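Warkum公寓地下洗衣房重新开放 滚筒洗衣机全部换新

2020年12月 本地新闻

停用了一段时间的Warkum公寓地下洗衣房本月重新开放。原来的旧机器已经全部搬走,换上了17台滚筒洗衣机,另有5台烘干机安装在里间。公寓管理处在各楼门厅张贴了通知,住户凭原有的门卡即可进入,不需要重新登记。

Warkum公寓共有373户,多数是一居室和单间。户型图上没有给洗衣机留出位置,卫生间的地漏也只有一个,装了洗衣机以后淋浴间的门就打不开。因此从交付使用起,大部分住户都在地下一层洗衣服。旧洗衣房使用多年,墙面返潮,排水沟里经常积着棉絮,有几台机器脱水时会移位,撞到旁边的机身。去年冬天以后,住户向管理处反映的问题里,洗衣房排在前列,内容集中在三个方面:机器有异味,衣服洗完有灰色的碎屑,排队时间太长。

管理处在秋天关闭了洗衣房,先做地面防水,再改排水和电路。施工由Savcombe承担,设备的安装和日后的维护交给Feng洗衣服务部。关闭期间,管理处与对街的一家自助洗衣店谈妥,住户出示门卡可以按折扣价使用。不过那家店晚上关门早,下班晚的人赶不上,有住户只好把床单被套攒到周末,带到父母家去洗。

改造后的洗衣房分成外间和里间。外间放洗衣机,靠两面墙排列,中间是一张长条台面,用来分拣和叠衣服。台面的高度比旧的那张高一截,住户在征求意见时提到,旧台子太矮,叠完一筐衣服腰疼。里间放烘干机,排风管直接通到室外,门平时关着,以免热气和湿气回到外间。两间之间加了一道推拉门,端着洗衣筐也能用胳膊肘推开。

地面重新找了坡,水往排水沟方向走。以前机器底下常有一滩水,分不清是漏的还是从衣服上滴下来的,现在机器直接放在找过坡的地面上,有没有水流出来,弯腰就能看到。电源插座从机器背后挪到了侧上方,检修时不必再把整台机器拖出来。灯也换了,以前有一角总是暗的,深色衣服上沾没沾东西看不清。

价格方面,洗衣的收费与关闭前相同,烘干略有上调。管理处在通知中解释,旧烘干机是按次收费,不管烘多久都是一个价,新机器改为按时间计费,烘几件衬衫的人会比以前省钱,烘厚被子的人会比以前多花一些。付款仍用洗衣卡,卡里的余额继续有效。洗衣卡在一楼门厅的机器上充值,那台机器没有更换,不收破损的纸币。

此次换下来的旧机器由Rirnetti运走。该公司从事旧家电的拆解和零件回收,据其向管理处提交的清单,这批机器里拆出的可用零件包括电机、排水泵和门铰链,其余部分按废金属处理。有住户曾询问能否买一台旧机器自用,管理处没有同意,理由是旧机器的状况没有经过检查,楼上的房间也不具备安装条件。

洗衣房的开放时间为早上七点到晚上十一点,最后一次开机不得晚于晚上九点半。这一条在通知里用粗体字标出。地下一层正上方是一楼的几户住家,过去有人半夜洗衣,脱水时的震动能传到楼上的床头。改造时在地面加了减震层,管理处表示,夜间时段是否可以延长,要等冬天过去以后再看。

关于占用机器的问题,新规则比以前具体。洗涤结束以后,衣服可以在机器里放十五分钟,超过这个时间,下一位使用者可以把衣服取出来,放进墙边的公用筐里。取的时候要整筒取出,不要只拿一部分,也不要把别人的湿衣服堆在台面上。公用筐每天晚上清空,没有人认领的衣物装袋写上日期,送到管理处,保留两个星期。旧洗衣房没有这样的规定,有住户回忆,曾经有一台机器里的毛巾从早上放到晚上,谁也不愿意动。

不能放进机器的东西也列了一张单子:宠物垫、鞋子、地毯、沾有油漆或汽油的工作服、带硬底的浴室防滑垫。单子末尾注明,如果确实需要洗鞋,可以使用门边的水池,水池旁边有刷子,用完挂回原处。宠物用品的问题在征求意见时争论较多,养猫养狗的住户希望能单独留出一台机器,另一些住户担心毛发进入公用的排水沟。管理处没有设置专用机器,答复是先按现有规定执行。

洗衣液的用量也有说明。据Feng洗衣服务部的技术人员介绍,他们在拆检旧机器时,在洗涤剂盒和密封圈里发现了大量结块的洗衣粉,有的已经发硬,要用小铲子才能刮下来。滚筒洗衣机用水少,泡沫多了反而漂不干净,衣服上的白印子往往就是这样来的。服务部建议按半筒衣物一个瓶盖底的量来放,脏得厉害的衣服可以先用手搓领口和袖口,再进机器。柔顺剂不是必需的,毛巾最好不用,用了以后吸水会变差。

装衣服的多少同样影响洗涤。服务部的说法是,衣服放进去以后,筒的上方应当还能伸进一只手掌。塞得太满,衣服翻不动,中间的部分几乎洗不到。只放一条厚浴巾或者一件厚外套也不好,脱水时重量偏在一边,机器会反复停下来重新调整,时间拖得很长,有时干脆停在那里不走。遇到这种情况,打开门把衣服抖开,再加一两件小的进去,重新选脱水就可以。

旧洗衣房最常被投诉的是气味,这也是服务部花时间说明得最多的一项。气味多数来自三个地方:门口的橡胶密封圈、洗涤剂盒和底部的过滤器。密封圈有一道褶,水和棉絮容易留在里面,硬币、发夹、袜子也常常掉进去。过去住户洗完衣服习惯随手把门关严,里面的潮气散不出去,过一夜就有味道,下一个人打开门先闻到的就是这个。

新规则要求,取出衣服以后不要关门,让机门完全敞开。门边备有干布,住户用它沿着密封圈擦一圈,把褶里的积水带出来,再看一眼里面有没有留下小件衣物。洗涤剂盒也要拉出一截。晚上关灯之前,值班人员会检查一遍,把没有打开的门打开。 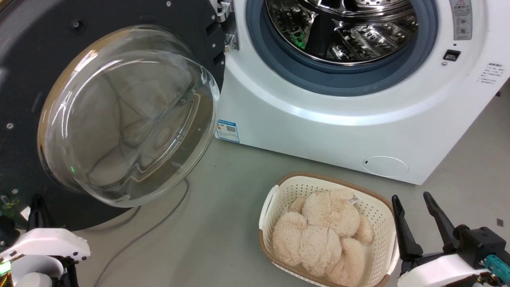
底部过滤器由服务部的人员清理,住户不要自行拧开。这个部件在机器前面板的下方,外面有一个盖子,里面可能还存着水,没有准备接水的盆就拧开,水会流一地。旧洗衣房曾经发生过一次,有住户找掉进去的耳环,自己开了盖子,水一直流到了走廊。现在如果有东西掉进机器,可以打墙上的报修电话,写明机器编号,服务部在下一次上门时取出,送到管理处登记领取。戒指、钥匙一类的贵重物品可以要求当天处理,节假日除外。

门锁也有一点需要留意。洗涤程序结束以后,门锁要过一会儿才会松开,这时候拉不动是正常的,等听到轻轻一声响再拉。以前有几台机器的把手就是这样拉断的。关门时先看门边有没有夹住衣角或者带子,夹住了会漏水,也会在衣服上留下一道压痕。打开的门不要挂洗衣袋,也不要让小孩拉着玩,铰链承受不了那样的重量。带小孩来洗衣服的住户,按下启动键之前应当看清筒里。

烘干机的规则相对简单。每次用完,使用者自己清理棉绒过滤网,棉绒扔进专用的桶里,不要扔进排水沟。过滤网堵了以后,烘干时间会变长,按时间收费的情况下,多花的是下一个人的钱。羊毛衫、带橡胶印花的衣服和有海绵衬垫的内衣不宜烘干。里间另外拉了两根晾衣绳,供这类衣物临时沥水,不能过夜。

此次改造的费用从公寓的维修储备金里支出,没有另外向住户收取。管理处在秋天开工前发过一次问卷,并在通知里公布了其中几项结果。问到最希望改善什么,选择“减少异味”的人最多,其次是“增加机器”和“改善照明”。有人提出安装预约系统,用手机查看哪台机器空着,这一项没有列入此次工程。管理处说,系统的费用和维护方式还在了解,目前先在洗衣房门口装了一块白板,住户可以把预计结束的时间写在机器编号旁边,愿意写就写,不作要求。

重新开放以后的第一周,洗衣房共运行了1,311次,这个数字来自洗衣卡的刷卡记录,包括洗衣和烘干。使用最集中的时段是晚上七点到九点,早上开门后的第一个小时人也不少,下午两点到四点最空。管理处建议时间灵活的住户避开晚间。记录里还有一些刷卡后没有启动的情况,多数是门没有关紧就按了开始,机器不走,住户以为出了故障又去刷另一台。遇到这种情况,钱会在第二天退回卡里,不需要填表。

住户的反应大体平稳。住在三楼的一位住户说,机器安静了很多,以前站在旁边要大声说话。另一位住户觉得台面好用,但是墙上的挂钩太少,外套和包没地方放。还有人提到里间的门关着以后,在外间听不到烘干机结束的提示音,走进去看了几次都还没好。管理处已经记下这几条,挂钩准备在年底前加装,提示音能不能调大要问服务部。

也有人对十五分钟的规定有意见。一位上夜班的住户认为时间太短,从顶楼下来要等电梯,碰上有人搬家,十五分钟不一定够。管理处的答复是,规定的时间从机器停止时算起,洗涤开始时面板上会显示剩余时间,可以提前设好闹钟。如果当时没有人等着用,多放一会儿也不会有人去动。

冬季洗衣房的湿度比夏天难控制,外面冷,墙角容易结水珠。施工方Savcombe在外间装了排风扇,开灯时一起转,关灯后延时一段再停。住户不要因为觉得冷就把排风口堵上,施工期间就有人用纸板挡过一次。靠近楼梯的那扇小窗白天保持开一条缝,晚上由值班人员关上。

楼梯间的扶手和地下一层走廊的墙面还没有刷完,预计在本月内完成。刷墙的两天里,走廊一侧会用围挡隔开,洗衣房照常开放,推着小车下来的住户请走电梯这一边。具体日期会提前贴在电梯里。

报修电话贴在洗衣房进门左手的墙上,管理处前台也有。前台的工作时间为上午九点到下午五点半,中午不休息。洗衣卡遗失的,带门卡到前台补办,旧卡里的余额转到新卡,工本费照旧。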